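Nilel Helpdesk
Ticket 362: Label printer drops off network after sleep, prints blank labels on wake
Status: Resolved
Priority: Normal
Product: Ukell label server, Yurt print client
Reported by: Darcy Bélanger
Assigned to: Cristian Taipe

Darcy Bélanger
The label printer at the packing desk stops responding once it has been idle over lunch. Jobs sent from the Yurt client sit in the queue with the status "Sending." If I power cycle the printer, the queue clears, but the first two or three labels come out blank. After that it prints normally until the next idle period. Same behavior on both packing PCs. Started in January, after the router was replaced.

Cristian Taipe
Please send the following:
1. The configuration label (hold Feed until the light blinks twice).
2. The printer address as entered in the Yurt client under Devices.
3. Whether the printer is on cable or wireless.
4. Client log from the last failure.

Darcy Bélanger
Cable. The address in Yurt ends in .100. The configuration label says .255 in the last position of one line and .100 in another, so I assume the second one is the address. Log attached. The failure is at 1:10 pm.

Cristian Taipe
Correct, .100 is the address. The .255 line is the broadcast address and is fine.

From the log:
13:10:04 job accepted
13:10:04 open connection to printer
13:10:34 timeout, retry 1
13:11:04 timeout, retry 2
13:11:34 timeout, job held

The client never gets a connection, so the label format is not involved at this stage. Two things to check. First, look in the router's client list while the printer is failing and tell me which device holds .100. Second, in the printer menu, read the value of Sleep Timer.

Darcy Bélanger
Router list shows .100 assigned to a device called KOLUM-TAB. That is the stock tablet. Sleep Timer is 300. The menu does not give a unit.

Cristian Taipe
The unit is seconds. That explains the first half. The printer has a fixed address of .100, entered by hand. The old router had that address reserved. The new one does not, and hands it out to the tablet when the printer is asleep and not answering. When both are awake you have a conflict, and the tablet usually wins.

Steps:
1. In the router, start the automatic range at .120.
2. Restart the tablet so it requests a new address.
3. Power cycle the printer.
4. Set Sleep Timer to 0 for now. We can turn it back on later.

Leave the address in Yurt as it is.

Darcy Bélanger
Done. Tablet is now on .121. No dropouts since, including over Sunday. Blank labels still happen, but only after a power cycle.

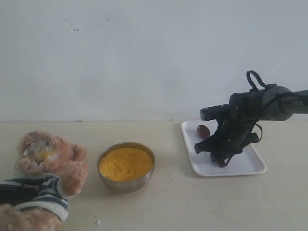 Cristian Taipe
Blank labels after a power cycle are a separate fault. The printer loses its media calibration on restart and feeds until it finds a gap again. Check Media Type. If it is set to Continuous, change it to Gap — the rolls you use are die cut. Then run Calibrate once with the cover closed and choose Save to Flash when asked. If you skip the save, the setting lasts until the next restart.

Darcy Bélanger
It was on Continuous. Changed, calibrated, saved. Restarted three times and the first label printed correctly each time. Sleep Timer is back to 300 and it wakes up fine.

Cristian Taipe
Good. I have added the address range change to the site notes. Closing. Reply to this ticket if the timeout comes back.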